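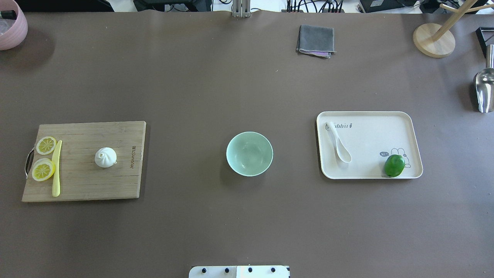
Project report: Setting Up a Small Prep Table

Our group was me (Hui-mei Wu), Jui-lin Hung and Themba Sithole, and we wanted to find out if a layout makes a snack table easier to use. We went with one loose row - cutting board on the left, bowl in the middle, tray on the right. Themba wanted everything stacked to save space, and we argued about that for most of an afternoon in July!

Our first try was a mess. The knife kept ending up under the tray, so we gave it a fixed spot on the board, between the lemon slices and the bun. Much better. The lime I'd have put in the bowl (it's a bowl, come on), but Jui-lin wanted that kept free for mixing, so the lime went on the rabbit tray with the soup spoon.

We asked 12 classmates to try the row and then the stack. Most liked the row, though Li-hua Fang said she had to reach too far for the spoon. Next time I'd move the tray in closer and try it with left-handed people too.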